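Vaditz plastic shopping basket, blue: review after a winter of use

By Armindo Ramalho, 26 February 2026 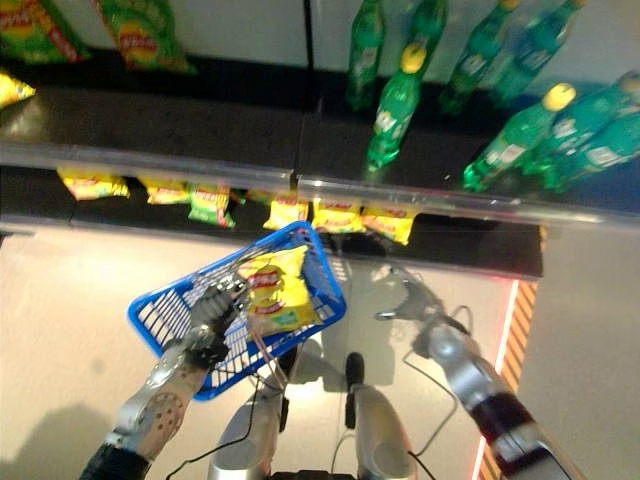 I bought three of these baskets in November for my shop in Brernbridge. It is a small place with crisps and fizzy drinks near the door, tins and dry goods along the side wall and a fridge at the back. The old wire baskets had gone rusty at the corners and two of them had lost a handle grip.

The Vaditz is a hand basket in moulded plastic. It comes in blue or grey. I paid 19 pounds for the set of three, delivered, and they arrived nested in a cardboard sleeve with nothing to put together apart from the handles, which push into a slot on each side. They are stiff going in. I used the heel of my hand on the first and a rubber mallet on the other two.

Capacity

The maker gives no figure in litres that I could find, so I went by what people buy here. Crisps are the worst thing for any basket because the bags take up all the room and weigh nothing. A few large bags fill the Vaditz to the rim. Bottles of pop are the opposite. They go in lying down and the base takes the weight without bowing much, but by then the basket is heavy enough that most people would sooner put it on the floor. Standing the bottles upright works if there are enough of them to hold each other up. One on its own falls over.

Handles

The handles are the weak point. They are smooth and rather thin, and with a full load of drinks they dig into the fingers. The Jundik basket I had before was better in this respect, with a thicker grip, although it cost more and the colour faded in the window. Hilkka Kinnunen, who shops here most mornings, carries hers over the forearm and finds it comfortable that way with bread and milk in it.

The handles fold flat when the baskets are stacked. On one of mine the left one sticks and has to be pushed down.

Cleaning

Warm water and washing-up liquid, then a cloth. Crumbs collect in the corners and need a brush. I had a bottle of orange squash leak in one and it left no mark. Sticky labels are harder, and I have had to use white spirit on a couple of those.

Wear

No cracks so far. The undersides are scuffed from the floor and the rim on one has a nick in it where it caught the door frame. The blue has kept its colour, and it shows up well against my shelves, so abandoned baskets are easy to spot at closing time.

Other sizes

There is a deeper version on wheels with a pull handle. Benjie Lumbao has it in his shop and likes it, but my aisles are too narrow. Räsänen sells a similar hand basket for a little less. I have only handled it at the wholesaler and the plastic felt thinner.

Would I buy it again

Yes, for light shopping. If you sell mostly drinks, get something with a padded handle. Replacement handles are sold in packs of 2, and I have ordered one pack for the basket that sticks.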